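Ticket 885 - thermostat drops off the wifi every night

Status: closed (for now, fingers crossed)

Okay, so I'm writing this one up properly, seeing as my last three notes on it were basically grumbling. The Gekden thermostat in the upstairs hallway goes offline every night a little after 2 a.m. and doesn't come back until I pull it off its plate and snap it back on. The heat keeps running on the last setting it had, so we're not freezing, but I wake up to a stuffy house and a sad gray cloud icon in the app.

## What I've got

- Gekden hallway thermostat, newest firmware the app will give me
- Drindberg router in the den, one floor down
- Cleltolo mesh extender at the top of the stairs
- Error code 366 in the thermostat log, every single time

The help page for 366 says "network unavailable." Thanks, very helpful!

## What I tried first

1. Restarted everything. Router, extender, thermostat, my own attitude. It dropped again at 2:10.
2. Moved the extender to the outlet by the linen closet. The signal went up to 4 bars and I got all excited, and then it dropped again at 2:10. Same minute, which should have been my clue, but I was busy being annoyed.
3. Forgot the network on the thermostat and typed the password back in with that awful little dial (up, up, up, click, oops, too far, start over). Dropped again.
4. Wrote to Gekden support. They asked me to do step 1. I did step 1.

By then I'd stopped believing it was the signal. Weak wifi is flaky at random times, and this thing was keeping a schedule better than I do.
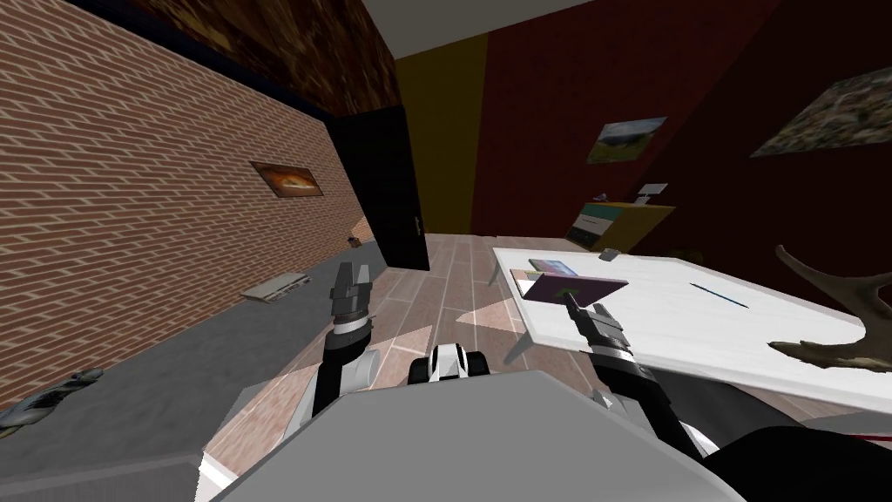
## Looking at the router log

I should have started with this. The Drindberg keeps a log, but it only holds 1000 lines, and the kids' tablets fill that up before breakfast. I turned off the chatty stuff so only warnings and reboots get saved, then left it overnight.

Next morning, there it was: "channel optimization" at 2:10. The router hops to whatever channel it thinks is quietest, and everything else in the house follows along. The thermostat just sits there waiting for the old one.

## The fix

- Turned off automatic channel selection under Advanced > Radio
- Set the 2.4 band to channel 6 and left it there
- Restarted the thermostat one last time

It's been online for nine nights now. I sent the log to Gekden in case they want to fix it on their end - no answer yet.

## Still open

The porch light on the Hwang plug blinks off for a second when the extender restarts. It did that before any of this, so I'm giving it its own ticket. Also need to put the linen closet outlet cover back on.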